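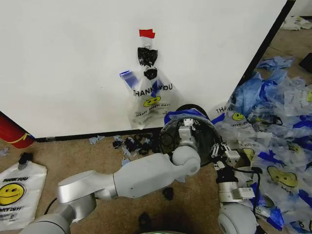
**Figura 3.** Manipulación de bolsas de plástico con dos brazos. Una bolsa cuelga de un panel blanco, sujeta con cinta roja; la pinza de uno de los brazos sostiene otra, arrugada y con el borde azul.

### 4.2. Reglas de trabajo para objetos deformables de película fina

Las bolsas de plástico translúcido plantean dificultades que las guías internas de manipulación de piezas rígidas no contemplan. El protocolo Milell, redactado en Orkdale por Wong y Morikawa, dedica a estos objetos un apartado propio, que se resume a continuación.

En primer lugar, se distinguen tres zonas: la de suspensión, la de agarre y la de acopio. El acopio se dispone a un lado de los brazos, como el montón que aparece a la derecha en la figura 3, y el operador no accede a él mientras los accionamientos tengan tensión. El protocolo fija una separación mínima de 50 cm entre el acopio y la base de cada brazo; en los ensayos de Tavares dicha separación se redujo con autorización expresa.

En segundo lugar, toda película que envuelva los dedos de la pinza se retira a mano, con el brazo detenido y bloqueado. Queda prohibido liberarla mediante aperturas y cierres sucesivos – práctica habitual en versiones anteriores –, dado que los fragmentos pueden alojarse en las articulaciones. De los 13 incidentes registrados durante la redacción del protocolo, casi 12 horas de parada correspondieron a esta causa.

En tercer lugar, los restos de plástico en el suelo, visibles también en la figura 3, se recogen entre series y se anotan en la hoja de sesión. Los cables que discurran cerca del suelo se revisan en la misma pausa.

Symonenko y Ruawai propusieron añadir un límite de fuerza para la segunda pinza cuando ambos brazos actúan sobre una misma bolsa. La propuesta se incorporó en mayo como recomendación y su carácter obligatorio sigue pendiente de los ensayos de Fundcombe.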